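Novembre 2018

Reçu hier mon avis d'échéance. Habitation, le contrat de base, rien d'exotique. 38 euros de plus que l'an dernier, zéro sinistre déclaré, même appartement, même porte, même serrure. Et au verso, en gris clair, la ligne que je relis depuis : « vétusté appliquée selon barème interne ».

Parlons-en, de la vétusté.

En septembre, dégât des eaux chez un ami, Jirayu Thongdee. Il est assuré chez Siltik depuis 5 ans, jamais un retard de prélèvement. Le flexible du voisin lâche pendant un week-end, le plafond du salon suit, puis le parquet, puis le canapé et une bibliothèque entière. Devis de remise en état plus mobilier : 1 412 euros pour la seule partie meubles. Proposition de l'assureur : la moitié. 50 % de vétusté, à plat, sur tout. Le canapé, bon, il avait vécu. Mais la bibliothèque avait deux ans. Même taux. Pourquoi ? « C'est le barème. » Quel barème ? « Interne. »

Voilà ce qui me met en colère. Pas le principe. Le principe se défend très bien : l'assurance doit remettre l'assuré dans l'état où il était avant, elle n'est pas là pour l'enrichir. Un vieux canapé ne vaut pas un canapé neuf, d'accord, je signe. Mais un pourcentage qu'on ne voit jamais avant le sinistre, qu'on ne peut ni lire ni comparer, ce n'est plus une règle. C'est une remise que l'assureur se fait à lui-même.

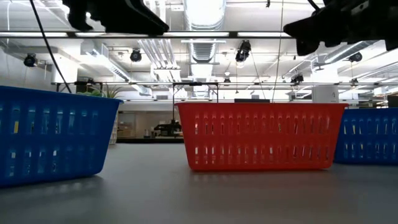
On me répond toujours la même chose : il fallait prendre l'option. Valeur à neuf, rééquipement à neuf, chaque maison a son petit nom pour ça. Soit. J'ai regardé. Chez Galtthorpe, l'option existe mais s'arrête net au bout de quelques années, et la durée dépend de la catégorie du bien. Chez Nakpan, elle rembourse d'abord la valeur d'usage, puis le complément sur facture, à condition d'avoir racheté dans les délais. Donc il faut avancer l'argent. Celui qui n'a pas de quoi avancer perd le complément qu'il a pourtant payé dans sa prime - tous les mois. Relisez, c'est bien écrit comme ça.

Et le conseiller au téléphone qui vous dit « vous êtes bien couvert ». Couvert contre quoi, jusqu'où, avec quel abattement par an ? Silence, ou alors il lit les conditions générales à voix haute, ce que je sais faire tout seul.

Je ne demande pas la lune. Une grille. Une page, jointe au contrat, avec le taux annuel par type de bien et le plafond. Literie, électroménager, vêtements, meubles. Plilleck le fait, en annexe, un tableau moche mais lisible, et à ma connaissance ils n'ont pas coulé. Si l'un peut, les autres peuvent aussi.

En attendant, gardez vos factures. Toutes. Photographiées, envoyées par mail à vous même, pas dans le tiroir du meuble qui va prendre l'eau. Contestez le taux par écrit, poste par poste, jamais en bloc. Demandez l'expertise contradictoire si la somme en vaut la peine (elle est souvent à vos frais, vérifiez avant). Et si ça coince, service réclamations puis médiateur, dans cet ordre, sinon le dossier est rejetté.

Jirayu a écrit, lui. Deux pages, la facture de la bibliothèque agrafée derrière. Pas de réponse pour l'instant. Moi j'ai demandé la grille à mon assureur ce matin, par recommandé. Je posterai ce qu'ils m'envoient.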